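Two grippers, one February, not enough coffee

Quick one tonight as I've got to be up early. The gripper thing is finally moving so I want to get it down before I forget the numbers.

For anyone new: I've been trying to pick between two parallel grippers for the little arm. The Simach, which is the cheap one with the long plate fingers, and the Ravton, which costs a good bit more and comes with its own controller. Same arm, same wrist camera, same silly tasks. Most of it in the simulator first, then on the bench when I trust it enough not to punch the table.

Simulator first. Models for both loaded fine after the usual faffing with joint limits. The Ravton model came with the fingers swapped left for right and I lost a whole evening to that. A whole evening. Kept closing when it should open, kept blaming my own code, rewrote the mapping, then found the sign was flipped in their file. Emailed them. Nothing back yet.

So, the Simach. Opens wide. Really wide for what it is. The plates lean in towards each other a bit from the camera side, which I like, you can judge the gap without doing much thinking. Downside is the body is a great fat slab and it eats the bottom of the view. Anything low down and close in, you lose it. I've tipped the wrist camera up a touch and it's better but now I see a lot of wall.

The Ravton is slimmer and sits further back, so the view is lovely. But the jaw doesn't open nearly as far and I've had to be much fussier lining it up. Tall thin things, great. Anything chunky, forget it.

Ran 50 grasps with each, same start poses, same random seed. Then got carried away and left the Simach going over dinner and came back to 363 attempts in the log. Haven't been through them all. Skimmed enough to see most of the misses are the same miss – comes in too low, one finger touches first, the thing tips over. Thats a planning problem and I can't really blame the gripper for it.

Controllers. Ugh. The Ravton one is nice, proper current limit, you can set the squeeze and it stays set. The Simach I'm driving off the Yousafzai board I had in the drawer, and it does the job but force control is basically on or off. Roel Van Hecke told me ages ago to put a soft pad on the fingers and stop worrying about it. He's probably right. Ordered a sheet of rubber from Goltdale, should do both sets with some left over for when I cut it wrong.

Bench test so far is only the Simach. Speed down to 70 percent, hand on the stop button. Picked up a sponge, a tape roll, a marker pen. Dropped the marker pen. Picked it up agian. Marker pens are horrible, they roll if you so much as look at them.

Back in the sim tonight to sort out the camera angle before I do anything else on the bench.

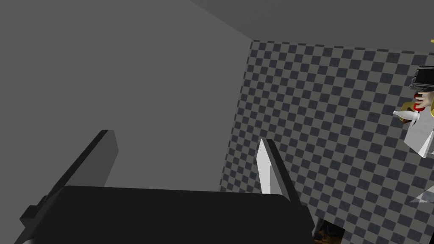
Does a wider jaw make a gripper easier to use?

Mostly it does, as you can be sloppier on the approach and still get both fingers round the thing, but you pay for it with longer travel and a slower close.

Slower close matters more than I thought. On the Simach a full open to full shut takes 2 seconds at the speed I'm happy with, and over a long run that adds up. I've started opening only part way for small stuff. Works fine. Should have done it from the start.

Next: rubber pads, then the Ravton on the bench, then the same grasps again with the camera moved. If the email about the flipped sign gets an answer I'll stick it in the comments. Leaning Simach for now, mostly on price, but ask me again once the pads are on.

Right, bed.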